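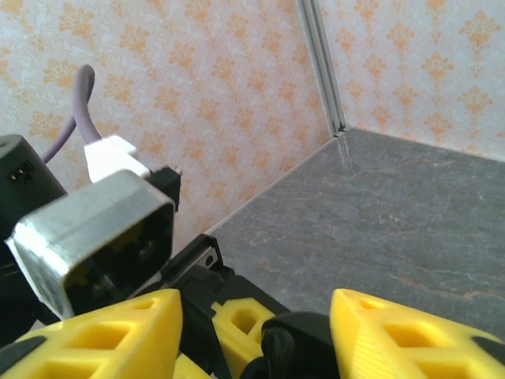 Gripper with yellow 3D-printed fingers

Newsroom > Staff pages > Premises > Safety checks

Print this page | E-mail this page

Endholm newsroom: safety check before the May supporters' evening

Checked by: Orvokki Rissanen
With: Gareth Wragg (premises)
Start: 8.30 am

Ways in and out
Front door opens fully - OK
Rear fire door opens without a key - OK. Stiff at the bottom. Gareth has planed it once already and will look again.
Corridor clear - NOT OK. Bundles of the spring appeal leaflet stacked outside the post room. Moved while we were there. They must not go back.
Exit signs lit - OK

Fire
Extinguishers in date - OK, except the one by the subs' desk. The label has come off. Replacement ordered from Benítez.
Alarm test - OK. Hard to hear in the podcast booth with the door shut. Keep the booth door open on the night, or have someone sit in there.
Assembly point notice - old address on it. Aleksi Hyvönen to reprint.

Electrical
Extension leads - one lead plugged into another under the donations table. Removed.
Loan projector from Dallard - has a test sticker, cable sound.
Kettle - fine. The second kettle has no sticker and should go home with whoever brought it.

Room and seating
Limit for the main room is 30 with chairs out. Latifa El Idrissi has had more replies than that, so the talk will be given twice. Please don't add chairs from the meeting room.
Gap between rows - OK
Carpet edge by the picture desk - lifting. Taped for now, needs gluing.

Donations and personal data
Cash tin locks - OK, key with Latifa
Pledge cards - last year's were found in an open tray. Now in the locked cabinet. Cards filled in on the night go straight there and are not left on the table.
Card reader - not tested, battery flat

First aid
Box complete - no. Plasters and eye wash missing.
First aider on the night - Esko Niskanen

Still to do
Eye wash and plasters (Esko)
Assembly point notice (Aleksi)
Rear door, carpet edge (Gareth)
Charge and test card reader (Latifa)

Second check at 4 pm on the day, main room and corridor only.

Contact the premises desk | © Endholm newsroom | Back to top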